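DREVSTEAD – Bornomix will open a lending library for play kitchen sets in September, the company said, with a first stock of 199 boxes that families in Drevstead and Selard can borrow free of charge.

Each box holds play food, dishes and a few larger pieces, and can be kept for up to 28 days. Borrowers need a library card from either town. A family may have 2 boxes out at a time.

The lending library will work out of the ground floor of the Maillard building, next to the bus station. Doors open at 10 a.m. and close at 4 p.m. Boxes may also be returned after hours through the side entrance on the parking lot.

Bornomix has made play kitchens in Drevstead for many years and has until now sold them through stores and to child care centers. The company said it started looking at lending after parents kept asking whether used sets could be handed back and passed on to other families.

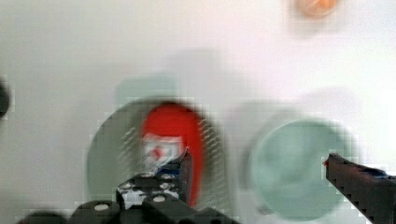
Parents who tried the boxes in the spring said the loan period was the part they liked best, and that two weeks would have been too short for a child to get past the first excitement and start making up games. Several asked for longer hours in the late afternoon. Bornomix said it will look at the hours again once the service has been running for three months.

The boxes are sorted by age. Those for children under three contain large pieces only. Boxes for older children add smaller items, order pads and play money. A card inside each lid lists the contents, and families are asked to check it before bringing the box back.
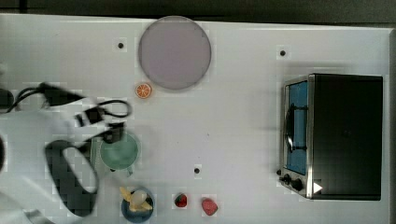
Lost pieces will not be charged for the first time. After that, a family pays the replacement price of the piece, as listed on the card. Broken pieces should be returned with the rest of the box so that the workshop can see what failed.

All returned boxes are washed and inspected before they go out again. Cleaning takes around 3 days, and a box will show as unavailable in the catalog during that time.
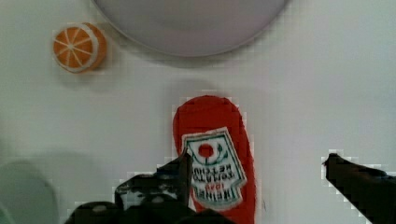 Reservations open two weeks ahead of the first lending day. They can be made at the front desk of either town library or by phone. Boxes that are not picked up within two days go to the next family on the list.

Child care centers and schools may borrow as well, on a separate account. They can keep a box for a full school term but must arrange their own pickup. Centers that already have a service contract with Bornomix do not need to sign up again.
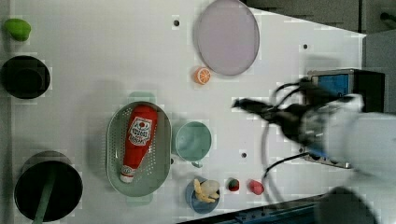 Play kitchen pieces, including a colander and a ketchup bottle.

The company will also accept donations of used play food and dishes at the Maillard building during opening hours. Items should be clean and complete. Stuffed toys, battery-powered toys and anything with peeling paint cannot be accepted.

Bornomix designs and makes play kitchens, dishes and play food for homes and child care centers. Its workshop and offices are in Drevstead.

Press contact: Bornomix press office, Drevstead. Print-size photos are available on request.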